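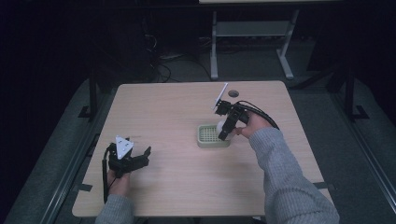

Tài Lưu: can't see the point of a shallow basket on a desk, mine just becomes a drawer with no lid.

Search the forum Go Advanced search

noemi_cuevas
A drawer with no lid is a perfectly good drawer. Mine's pale green with the holey bottom and it keeps small round things from wandering off, as far as the rim allows.

e_sezer
The sides are too low. Anything ball-shaped goes in, has a think and comes out again. I've gone deeper and regret nothing.

friederike_h
Deeper means you lose the rubber bands till Christmas. Shallow every time. And the holes let the crumbs through, Erdal.

e_sezer
Onto the desk, Friederike. Where I then have crumbs.

yatziri_c
Can we talk about the cable hole instead? I bought an Olero table in July and the hole is exactly where I want the basket. I've moved it left, right and back again. My husband has offered to move the hole.

noemi_cuevas
Park the basket in front of it. Pale wood forgives a lot.

Tài Lưu
So the basket is for hiding a hole and shedding crumbs. Sold. Where do I get one?

friederike_h
Jollport, bottom shelf, next to the doormats.

27 replies · 3 shares
Contact us | © Huerta Home Forum | Back to top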